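The Bus to Revville

Omid Ebrahimi got to the depot at Ikley at ten past five in the morning and found the ticket window shut. A card taped to the glass said the first bus to Revville had been moved from 5:30 to 7. He read it twice and sat down on the bench with his bag between his feet.

It was January and the heater in the waiting room made a ticking sound but gave off very little. He had his father's coat on. In the inside pocket was the letter from the lawyer, and in the bag were two shirts, a razor, and a jar of quince jam his sister Shirin had wrapped in a towel. The jam was for Mrs. Ruchti. He had told Shirin that you did not bring jam to a woman you were about to ask for money, and Shirin had said that was when you brought it.

At half past five an older man came in, stamped his boots, and read the card.

"Seven," he said.

"Seven," said Omid.

The man sat down at the other end of the bench. His name was Bülent Yüksel and he was going to Revville to have a tooth pulled. There was a dentist in Ikley, he said, but they had quarreled over a fence. He had a thermos and he poured Omid some tea in the lid without asking.

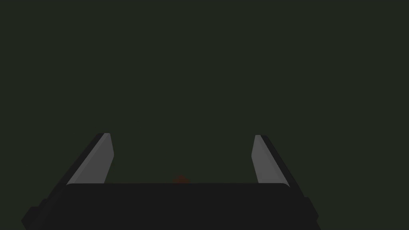
Dark green, across the top.

"What's in Revville for you?" Bülent asked.

"A house. Part of one. My father put money into it with a partner, and the partner's widow lives there now."

"And you want your part."

"My sister and I do. The roof's going at home."

Bülent nodded. He asked what the widow's name was, and when Omid told him he screwed the top back on the thermos and took some time over it.

"Notburga Ruchti taught my daughter piano," he said. "Four years. She never raised the price."

Omid did not know what to say to that, so he drank his tea.

The bus came at five minutes to seven. The driver was a boy named Saeed Asadi who had gone to school with Shirin, and he let them on before he had finished sweeping. Omid took a seat halfway back. Bülent sat across the aisle and held his jaw. They went out past the feed store and the closed cinema and up onto the Derkero road, where the snow had been pushed into banks higher than the windows.

It was 78 miles to Revville. For the first hour Omid went over what he would say. He had the figures written on the back of the lawyer's envelope. His father's share, the years of taxes, the cost of a roof. He had practiced it in front of Shirin at the kitchen table, and she had said he sounded like a man selling a mower.

The bus stopped at Derkero so that people could use the restroom. Omid bought a roll and ate it standing in the parking lot. When he got back on, Bülent was asleep with his mouth open, and you could see the bad tooth from the aisle.

Mrs. Ruchti's house was number 277 on a street that ran uphill from the station. It was narrow and needed paint. She opened the door before he knocked a second time. She was smaller than he remembered, and she was wearing a man's cardigan with the sleeves rolled.

"You have his coat," she said.

"Yes."

"Come in. Mind the step, it's loose."

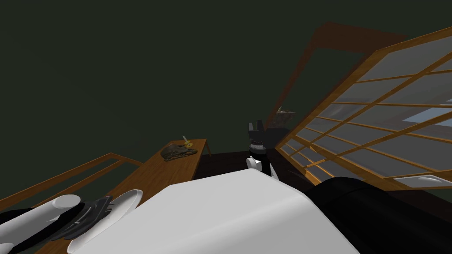 The front room was cold and she kept the lamp off until she had found him a chair. Her husband had done all the painting in that house himself, she said, and he had bought whatever was left over at Babaei's hardware store on the last day of the month. The kitchen was mustard and the stairs were brown. In here he had used a dark green-gray, and it soaked up the light so that even with the lamp on Omid could hardly make out the piano in the corner. She had meant to change it for years. Now she found she would miss it.

He gave her the jam. She unwrapped the towel, folded it, and handed it back to him.

"Your mother's recipe?"

"Shirin makes it now."

She made coffee and they sat with the cups on their knees. He took out the envelope. He looked at the numbers on the back and they seemed to have been written by someone in a bad mood.

"I know why you came," Mrs. Ruchti said. "The lawyer wrote to me too. I have a little, but it isn't what he says I owe."

"The roof's going," Omid said. It came out louder than he meant.

"Which side?"

"North. Over Shirin's room."

She got up and went into the kitchen. He heard a drawer, and then another drawer. When she came back she had a tin with a bank book inside it, and she put the tin on the piano and stood with her hand on the lid.

"I can do the north side," she said. "I can do it in the spring, when the school pays me. The rest you can have when I'm dead, and the house with it. I'll put that on paper. Is that fair?"

He thought about Shirin with the bucket next to her bed. He thought about the four years of piano lessons, and he was annoyed with Bülent for having told him.

"I'd have to ask my sister," he said.

"Then ask her. The telephone is in the hall."

He went out to the hall. The line was bad and Shirin had to repeat herself. She wanted to know how the old lady looked and whether she had liked the jam, and it was a while before he could get her to talk about the roof.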